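4.2 Grasp monitoring

The Omum planner closes the three fingers until the wrist view and the joint currents agree that the object is held. Soft objects make this check harder, as foam gives under the fingertips and the currents rise slowly. We recorded 248 grasps and tuned the threshold on 19 of them.
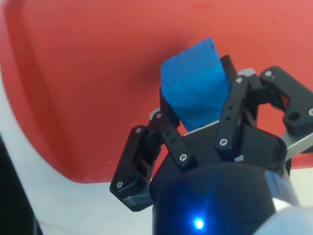 Figure 3. Wrist view with a blue foam cube held at a tilt over the red tray.

4.3 Pose update

The cube pose is estimated again after each grasp at 10 Hz.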